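Teaching a pick-and-place task by remote control
2 min read
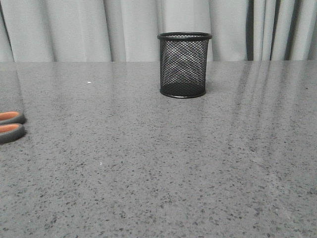 Mesh cup and scissors on the countertop.

The task is to pick up the scissors and put them in the cup. You drive the arm with the Hallari hand controller while Floveson records.

1. Set the cup upright near the back of the counter. Lay the scissors flat, off to one side.
2. Move the arm to its home pose and open the gripper.
3. Start recording, then wait two seconds before you move.
4. Bring the gripper down over the scissors and close it slowly. Lift straight up.
5. Carry them over the cup, blades down, and lower until the tips are inside the rim. Open the gripper.
6. Return home and stop recording.

Delete any take where the cup tips over. A slow take is fine, but long pauses should be trimmed.

Shift the scissors a little after each take and turn them every 5 takes. We train a first model at roughly 300 takes. If it misses the rim, record more takes with the cup moved, and keep the old ones.

Contact | © 2020 Zurstead | Back to top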